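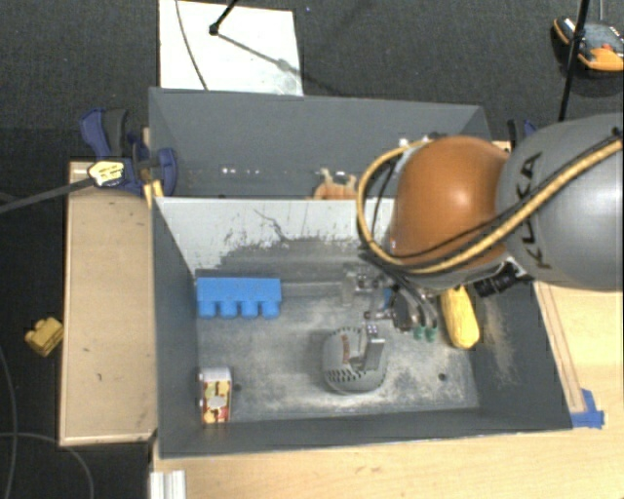

Kerkatwood is looking for synopsis writers to join its movie plot site. We publish full plot write-ups, endings included, for people who want to know how a film comes out before they watch it, or who saw it years ago and can't remember. The work is mostly sorting — what happens goes in one bin, what you thought of it goes in the other, and only the first one gets published.

Each entry has two parts. The short part gives the ending in 156 words or less. The long part tells the whole story in order, with the names of the main characters and what becomes of each of them. We have 1261 films on the site now and a long list of requests, many of them older dramas and foreign titles.

You should be able to write clear, present-tense English and spell names the way the credits do. You must have watched the film yourself, all the way through. Entries put together from trailers or other sites are sent back.

New writers start with 2 trial entries, both paid. After that we ask for 6 a month. You work from home and pick your own titles from the request list. Readers of Spanish or French are welcome — the Castaño and Veso lists are short of people.

To apply, send a sample synopsis of any film to Benoît Besson through the contact form. Put the title and year in the subject line. No résumé needed.

Posted July 2024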